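Short thread from our laundry project at Raltevach. We are collecting examples so a two-arm robot can learn to fold shirts and handle the basket.
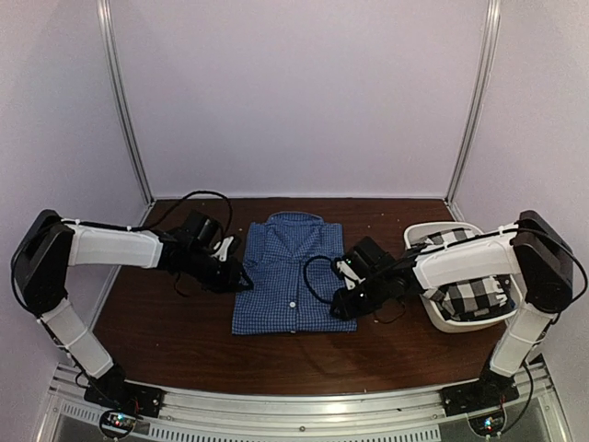

The count this morning is 3647 episodes, of which 535 must be labeled again. Valentin Bucur and I did not agree on where "fold finished" begins. Now we have one rule: the sides are in and the collar is to the back, like the blue checked one between the arms.

Patterned cloth is the hardest for us. In April we add 9 new garments, also plain ones.
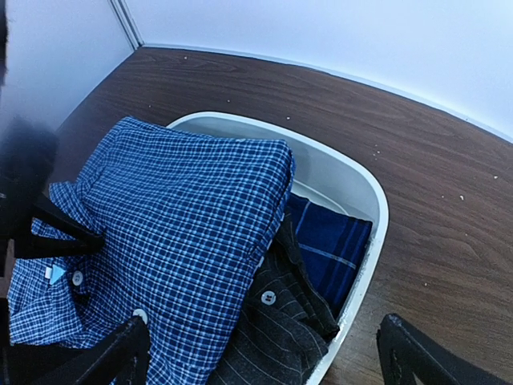
Wrist view, checked shirt and basket.

If you label such data too, please write me how you mark the pauses.

Contact | © Paula Iordache | Back to top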